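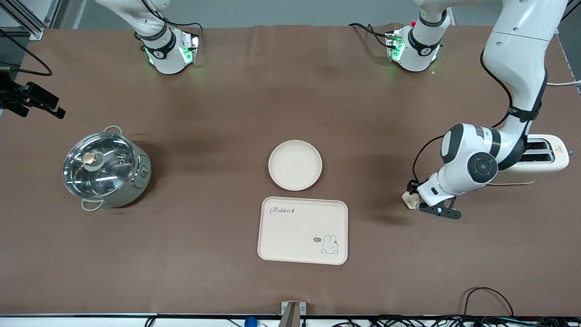

# Toast and Soup on One Table

Project report, Household Design Studio, Farooqui College

My project started with a complaint. I live on the second floor of Vandeck House, where the kitchen got taken over by bikes a while ago, so everybody eats in the common room. We have one table in there for making food. Last fall it had a toaster at one end, a pot at the other, and a permanent layer of crumbs in between (plus mail, keys and once a whole wet umbrella). I whined about it in studio, and our instructor, Evaristo Rinaldi, told me to stop whining and measure something. So I did!

## What I wanted to find out

My question was pretty small: if you have a toaster and a soup pot and one brown table, where should each thing go so that a half-asleep person can make toast and heat up soup without moving stuff around first?

I picked toast and soup because that's what people in my house make. I asked all 11 of us to write down what they'd eaten in the common room that week, and apart from cereal it was nearly all bread or something from a can. Gil-soo Wang also makes rice, but he does it in his room and wouldn't let me study it.

## The things

The toaster is a cream-colored one with rounded corners and two slots. It's light enough that it slides when you push the lever down, and I'll get back to that.

The pot is the pale green one with the glass lid. I like this pot a lot. You can check on the soup without lifting anything, the brass-colored knob is big enough to grab with a sleeve over your hand, and the dial is right there on the side. It has two metal loop handles, one on each side of the body, and they ended up mattering way more than I expected.

The bread was plain sandwich bread, the cheapest loaf at the store. I tried a fancier seeded one for a couple of mornings, but the slices were too tall and stuck out of the slots, so I went back.

## What I did

I ran the table for 18 mornings, starting in September, from seven to nine. I sat on the couch with a notebook and wrote down every time somebody had to move one thing to use another. I called these "shuffles." Sliding the toaster over to make room for a plate is a shuffle. Picking up the lid and then walking around with it because there's no place to put it is also a shuffle (my favorite kind to watch, sorry everyone).

I tried three layouts, six mornings each:

- **Side by side.** Toaster and pot close together in the middle of the table.
- **Far apart.** Toaster on the right, pot on the left, open space between.
- **Back row.** Both things pushed to the back, the whole front kept free.

People could make whatever they wanted, but they had to put things back where the masking tape was. By the end we had toasted 243 slices of bread. I know because I bought all of it.

## How it went

**Side by side** was what I would have guessed was best, and I was wrong. It looks neat. But the pot's handle ended up pointing right at the toaster, so anyone reaching for toast had to go past warm metal. Two people turned the pot to get the handle out of the way, and then the dial faced the wall and they couldn't see what it was set to. Also, crumbs on the glass lid. So many crumbs on the glass lid.

**Far apart** was much calmer. Toast people stood on the right, soup people stood on the left, and the space in between turned into the place where plates go. I never told anybody to put plates there! They just did. The lid went there too, upside down, which is a bad way to put down a lid with a round knob because it rolls. I added a folded dish towel for it on the third morning and the rolling stopped.

The trouble with this one was cords. With the toaster and the pot at opposite ends, a cord has to cross the table somewhere, and if it runs in front of the toaster people hook it with a plate. I moved ours to the back and taped it down. That helped, although the tape came loose twice and left gunk.

**Back row** had the cleanest table and the crankiest people. Everything was a reach. Gil-soo is tall and said it was fine, and I'm not tall and it was not fine. You have to lean over the front of the table to see down into the slots, and with the pot you're lifting a hot lid with your arm stretched out, so the steam comes right at your wrist. I stopped soup on the last two mornings of this layout for that reason, which means my numbers for it are a little thin.

## Small stuff I noticed

The toaster slides. I cut little squares out of a Cludutex drawer liner and put them under the feet, and after that it stayed put. Cheapest fix in the whole project.

People drop bread flat on the table while they wait for the slots — butter side up if they've gotten ahead of themselves. I had planned to put a board out and kept forgetting, so I can't say if it would have been used.

The brown top hides crumbs really well. I thought that was good until I wiped it with a white cloth.

Handles should run front to back, so the sides stay clear and the dial can face right, toward the middle of the table. Once I'd marked that with tape, nobody turned the pot again.

## What I'd change

I would have liked a second observer. I was usually eating toast myself, and I'm sure I missed shuffles while I was dealing with jam. Evaristo pointed out that I also knew which layout I liked by the second week, and people could probably tell.

I'd also like to try it on a narrower table. Ours is deep, so the back row was always going to be a stretch, and a shallow table might flip the result. There's an old Undska desk in the basement that might work if I can get it up the stairs.

For now the common room is still set up far apart, with the towel for the lid and the cord at the back. The tape marks are coming off, and I'm going to redo them in something washable before finals.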